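Spent the evening on the workshop wall again, so a few posts on where it has got to. Long one, mute if you're not into brackets.

Background for anyone new: I have a small bench in the back room at Skorkusmont, and for two years every tool I own has lived in one of two drawers. The drawers are deep. Things go to the bottom and stay there.

First attempt was pegboard. It lasted until November. The hooks came out every time I took something off them, and I got tired of picking them up.

So I went over to slotted aluminum. Bought a job lot of rail offcuts from Dreßler when they cleared their old stock, 373 in total with the delivery. More than I meant to spend, but I've been using the leftovers for everything.

Rails stack one above another and bolt to an upright. Check the upright with a level before you tighten anything. I did mine by eye the first time and had to take the whole lot down again.

The part I keep getting asked about is the holders. They don't go straight on the rails. They sit on a gray board, and the board goes on the rails, so the whole thing can move up or down a slot if I change my mind about the height.

I went back and forth on pocket shapes. Deep pockets hold better but you can't get your fingers in. Shallow ones are easy to reach into and things fall out when you bump the bench.

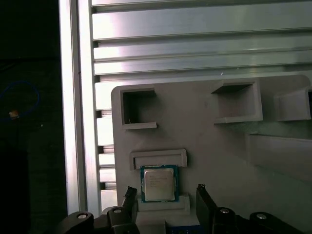

Where I ended up is a mix. A square pocket with an open front for the stuff I grab all day, a wider one for anything flat, and a long ledge underneath for whatever I'm going to put away later – which means it will be there next week.

Thick walls are worth the extra material. My first set had thin ones and two of them cracked along the corner. I haven't broken a thick one yet.

Same with the lip. A small lip at the bottom stops things sliding out, and you only need a few millimeters. I made one too tall and ended up filing it down.

Somebody asked about finish. I don't sand them. You can see the layers if you look for them and I don't mind. Matte gray hides dust better than the white I tried before.

Bolts: I'm using 40 mm ones at the corners, bought in a bag at Skindalex. Put the nuts in the slot before you put the end bolts in. I forget this almost every time.

Cables are the next job. I want them clipped down along the upright. The clips I ordered from Wumutitz are the wrong width for the groove, so they're going back.

Also planning another 6 holders for the lower half, mostly for screwdrivers and the calipers. The drawers will keep the sandpaper and the big clamps.

I'll put the measurements up once I've redrawn them. The current drawing is on the back of an envelope and one of the numbers is wrong.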